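Week 4: Mesh wash bags, claims and evidence

The Danholm leaflet says a thick mesh bag "doubles garment life." Ask how anyone would know. Its trial covered 70 loads, with no unbagged loads to compare. 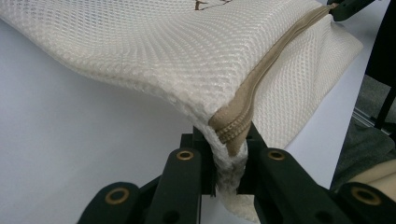 Spongy honeycomb mesh may cushion a knit. It may also slow rinsing, and the leaflet never tested for that. I'd worry more about the zipper, a hard strip sewn into a soft bag.

For June: read the Purba reply, pp. 234 on, and list two claims you don't believe.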